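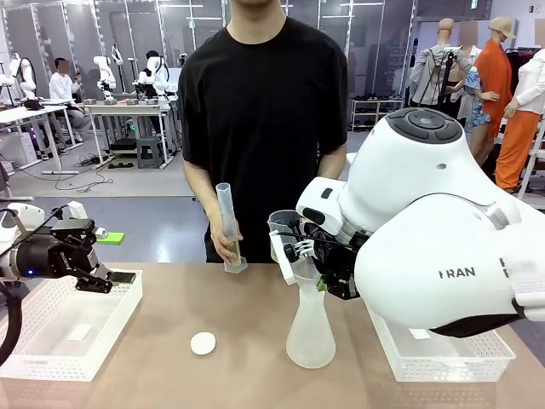
## Teaching a robot arm to pour: bench tips

These are for hand guiding (you hold the arm and move it) and for remote control with a leader arm or handset. Most apply to both.

**Use plastic first.** A clear plastic beaker with a spout, a plastic conical flask and a funnel in the neck will do for the first weeks. Save the glass for when the replay is boring.

**Practice dry.** Run the whole pour with nothing in the beaker until you can do 20 in a row without touching the funnel. Then go to 200 ml of water, colored if your beaker is hard to read. Never fill past half.

**Set the spout over the funnel before you tip.** New operators start tilting on the way in. Bring the beaker across level, stop, then rotate the wrist. A short pause between the two moves makes the recording easier to cut up later.

**Keep the rim low.** Just over the mouth of the funnel is right. Higher splashes, and lower catches the edge and takes the flask with it.

**Give each arm its own tray.** We put a shallow mesh basket on each side of the table. Parts start in a basket and go back to the same basket. The Witetti baskets are fine, but any with perforated sides will drain.

**Park the arm you aren't using.** Leave the second gripper over its own tray, fingers still. If it drifts during the pour, throw the take out.

**Have a helper across the table.** The helper hands over the next piece, such as a graduated cylinder, and resets between takes. Hold the cylinder near the base so the robot has the upper part to grip. Hands stay back while the arm is moving – no exceptions, even at slow speed.

**Tape your start marks.** Jendex matte tape comes off clean. Shiny tape throws glare into an overhead camera.

**Route cables before you record.** Swing each arm through its full reach and watch the loop at the wrist. If it pulls tight anywhere, add slack and check again.

**Vary the setup on purpose.** Shift the flask a little every few takes. We did 400 takes in March with the flask on one mark, and the arm missed as soon as we moved it. Only 38 of those went into the next set.

**Wipe the gripper fingers.** Damp cloth, then dry. Check the pads for wear at the same time. Sakamoto pads last longer for us than the Arnetti ones but grip less on smooth plastic.

**Write down bad takes right away.** Take number and one word: slip, spill, bump, late.

Last updated December 2, 2025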